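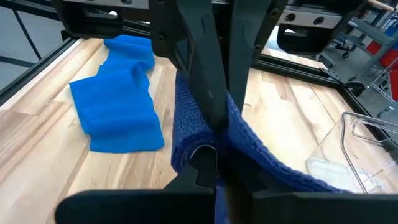 5.3 Does closing stale tickets shrink the backlog?

The case for automatic closing is easy to state. Old tickets clutter the list, maintainers lose time scrolling past them, and a ticket no one has touched in months is probably dead. Projects that adopt a stale-ticket bot tend to report a large drop in open tickets soon after, and the drop is then offered as proof that the bot works. We don't find this convincing. A tool that closes tickets will lower the number of open tickets, in the same way that deleting a mailbox lowers the number of unread messages. The question is whether anything else changed.

We looked at Nurberg and Warura, two theme and plugin projects hosted on the Tanguy tracker. Both had the Dovovex bot switched on in April, with the default settings: a warning comment after a period of silence, then a close marked "inactive" if no one replies. Between them the bot closed 3,000 tickets in its first pass. The release notes for Nurberg describe this as "clearing the backlog." The wording for Warura is more careful, but its project page carries the same falling chart.

From the closed tickets we drew 200 at random and tried to reproduce each one against the current development version. Two of us (Haldane and Riviere) worked separately and compared results at the end. Feature requests and support questions were set aside, as were tickets that depended on a browser or server version we could no longer install. What remained was smaller than we would have liked, and we don't attach percentages to it. Even so, the pattern was hard to miss. Faults in layout and styling were very often still there. Faults in the upgrade path had mostly gone, usually fixed by accident when the code around them was rewritten. The bot had treated both groups alike, as it must, for it reads dates and labels and knows nothing of the code.

Silence turned out to be a poor guide. Several of the oldest tickets had a working patch attached and a last comment asking for review. On those tickets the reporter had done everything the contributor guide asks for, and the silence belonged to the project. The warning comment then asked the reporter to confirm that the problem "still matters to you." Some did, and were warned again at the next interval. One Warura ticket, on missing focus outlines in the settings menu, collected 8 such exchanges in its imported history, from this bot and an earlier script, before the reporter stopped answering. It was closed as inactive. The outlines are still missing.

Supporters of the practice make a second claim, that a shorter list helps maintainers respond faster. We compared the time to first human reply on new tickets before and after the change. For Nurberg there was a small improvement, but it began before the bot was turned on and lines up better with the arrival of a second person on triage. For Warura we could see no change at all. It's possible that an effect would show over a longer period. The people making the claim haven't waited for one either.

There is also a cost that the charts leave out. Of the tickets opened after the first pass, we checked 900 by hand for duplicates of something the bot had closed. Duplicates were common in the styling components and rare elsewhere, which matches what we saw in the sample. A duplicate has to be read, matched and linked, and the earlier discussion is seldom carried over. In two cases a patch was written again from scratch while the first one sat on a closed ticket.

None of this shows that a tracker should keep every ticket open forever. Some of the closed tickets were plainly worthless, and a person with a free afternoon could have said so. Our objection is to the measure. An open count that falls because of a timer tells us the timer ran. Projects that want to know whether the backlog is under control would do better to report how many tickets were closed with a fix, a decision or a link to another ticket, and to list bot closures on a separate line. Tanguy already stores the fields needed for this. Neither project's dashboard uses them.

Figure 6. Two-fingered gripper holding a fold of a navy towel.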